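We use cookies to remember your basket and to see which pages get read. By staying on this site you agree to our use of cookies. OK / Read more

FOR IMMEDIATE RELEASE
Baminberg to sell the Gajdoš run of the Brulton canal newspaper

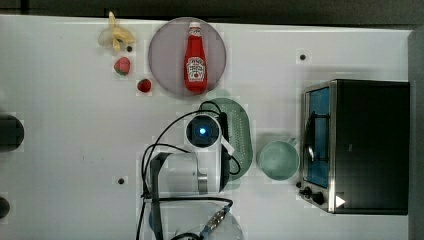
Two strawberries, a banana and the ketchup.

BRULTON, May 7, 2019. I've been selling old newspapers long enough to know I shouldn't get excited in a press release, but I'm going to anyway. Baminberg, my shop on the corner by the old post office, is putting the Gajdoš run up for sale, and I still can't quite believe I get to type that.

For anyone who doesn't spend their evenings squinting at small print: the Gajdoš family printed a weekly paper for the canal trade here in the 1840s and 1850s. It had boat arrivals, flour prices, lost mules, a lot of bad poetry and a running quarrel with the lock keepers that went on for years. Single issues come up now and then, usually with a corner gone or a coupon-sized hole where somebody clipped out a wedding. I had never seen more than a handful together until a family upstate called me in April and asked if I'd come look at a trunk.

There are 188 issues in the run. Most are complete, four pages each, on the good rag paper that holds up so much better than the stuff printers switched to later on. You can turn these pages without holding your breath! A few have dampstains along the fold, and 15 have old tape repairs on the front page, which I've noted one by one in the catalog (I hate finding tape after I've paid for something, and I figure you do too).

My favorite pieces, if you'll let me go on a little:

The flood issue. It came out late, on a single sheet, and the editor apologizes for the type, which he says was fished out of the mud and washed in a horse trough. The letters really are all over the place. There's a long list of boats lost and a short, grumpy paragraph about the price of rope.

The issue with the first advertisement for the Ilo, a passenger boat that promised "berths for ladies of a nervous disposition." The ad runs for months and gets bigger every time, and then it just vanishes. I've looked for what became of the Ilo and come up empty, so if you know, please call me, I mean it.

And the lock keepers. Somebody signing himself "Dry Feet" wrote in week after week to complain about them, and somebody signing himself "Wet Feet" answered. Kvido Šimko, who did the conservation work for us, is convinced both men were the editor. I go back and forth. The spelling is different, but they both use the word "scoundrelly" a great deal.

Speaking of Kvido, he deserves a paragraph. He flattened the folds, took off the worst of the tape and mended the tears with Japanese tissue you have to hold up to a window to find. He did not wash or bleach anything. I asked him to leave the pencil marks in the margins alone and he looked at me like I'd insulted his mother. Those marks are mostly sums, by the way, and one is a pretty good drawing of a goose.

Now for how the sale works. I'm offering the run whole first. I'd love to see it go to a library or a historical society, and I'll hold it together for 15 days after the catalog goes out so institutions have time to talk to whoever holds the checkbook. If there are no takers, it will be sold as single issues and small groups, with the flood issue and the Ilo ad going in their own lots. Duplicates are being sold separately either way. There are 2 of them, both a bit ragged, and priced so a beginner can own one.

The printed catalog is free if you stop by the shop and costs the postage if you don't. It has a full list of contents for each issue, written by me, so blame me for the typos. You're welcome to come and read the papers before you decide. Clean hands, no pens, and please leave your coffee on the shelf by the door.

Shipping is flat between boards, insured, to anywhere in the country. Returns are accepted if I got something wrong in the description.

Press contact: Kai Thiele, owner, Baminberg, Brulton. Scans of the flood issue and the goose are available on request.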